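Share 13 | Comments 4

Leinonen to Bring Stindside Tray Sorting Kits to More Community Workrooms

ORNUVDEN - Leinonen, a small maker of storage and sorting goods, said today that its Stindside tray kit will go on general sale in April, after a trial at the Dramotow workroom in Ornuvden.

The kit is meant for people who handle small parts at a table: game pieces, craft blanks, pegs, spare bits from a repair drawer. It comes with shallow trays, a plain table sheet and a card of suggested layouts. The trays can be bought without the rest of the kit.

Leinonen began work on the kit after requests from craft groups that had been using baking pans and box lids. Pieces slid to one end when a pan was lifted, and short pieces were hard to pick up from a flat bottom. The Stindside tray has low ribs across its floor, with a groove between each pair, so that a piece laid in a groove stays near where it was put. The corners of the rim are rounded.

"We tried a deeper tray first and people didn't like it," said Margarida Rebelo, product manager at Leinonen. "They had to reach over the side for every piece. We brought the walls down and left the ribs alone, and most of the complaints stopped there."

During the trial, 56 people used the trays at Dramotow. Sessions were held in the morning and ran up to 78 minutes. Each person had a tray set lengthwise on the table, with the far end filled first and the near end last. Leinonen chose that order after early users knocked finished rows with their sleeves while reaching past them.
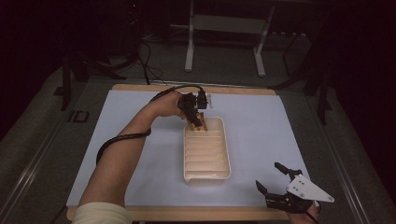
The table sheet was added to the kit halfway through the trial. Dramotow's tables are light wood, and tan pieces dropped on them were easy to miss. A pale sheet made them easier to find. It also gave people a clear area to work in, and the workroom now leaves a sheet on its main table between sessions.

Trinidad Valcárcel, who runs the workroom, said the change she noticed most was at the end of the morning. "Cleanup used to eat into the next group's time," she said. "Now the trays go on the shelf with the pieces still in them. If somebody is halfway through a set, they can pick it up again next time."

Valcárcel said some users still prefer a flat tray for round pieces and for anything wider than a groove. Leinonen agrees, and the layout card says so. A flat insert is being considered for later, but the company has not set a date for it.

The trays are white plastic and can be washed by hand in warm water with dish soap. They should be kept away from stove tops and heaters. The table sheet can be wiped with a damp cloth and should be stored rolled - folding it leaves a crease that small pieces tend to collect in.

Dramotow will keep its trial trays and will hold an open morning in April for schools, libraries and repair groups that want to try them before ordering. Visitors may bring their own parts to sort. There is no charge, but places at the table are limited and groups are asked to contact the workroom ahead of time.

Orders for the full kit and for single trays will be taken through Leinonen's sales office. Workrooms that took part in the trial will receive replacement sheets at no cost through the end of the year.

Press contact: Margarida Rebelo, Leinonen

13 shares
4 comments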